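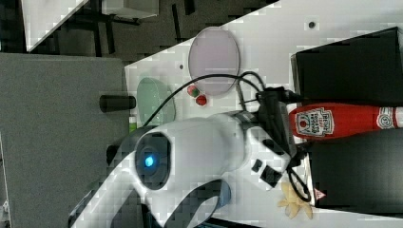

Trinidad Dimaculangan disputes the word "shelf-stable." A bottled sauce, she told a packaging seminar in February, is an unstable mixture whose failure has been scheduled, and the label only states the schedule.

The failure she works on most is syneresis, the thin liquid that collects at the neck and comes out ahead of the sauce. Tomato solids form a loose network of cell wall fragments and pectin. Under its own weight the network settles and gives up water. The water is safe to eat, but it draws more complaints at Nirkora, a midsize sauce packer, than color, flavor and fill level combined.

There are two usual remedies. One is a thickener, most often xanthan gum or modified starch, which binds free water but changes how the sauce breaks from the bottle. The other is mechanical. Passing hot sauce through a homogenizer at high pressure splits the fragments lengthwise, and the longer, thinner pieces hold more liquid per gram of solids.

Nirkora took the second route on its Ekmont line. The trial covered 300 bottles stored upright at room temperature. After four months, 297 showed no measurable free liquid. The other three came from the first minutes of the run, before the homogenizer valve had reached set pressure. The plant now diverts that material back to the holding tank.

Pressure has a cost. Valve seats wear faster, and the pump draws more power. Worn seats are hard to detect by gauge, so operators pull a sample every hour and run it in a Bostwick consistometer, a sloped metal trough in which the sauce is timed as it flows. A reading that drifts upward over a shift usually means the seat is due for replacement.

Tomato variety matters too. Batch 1019, made with paste from a late harvest, flowed too freely at every pressure tried. Its pectin had already broken down in the fruit, and no valve setting restores it.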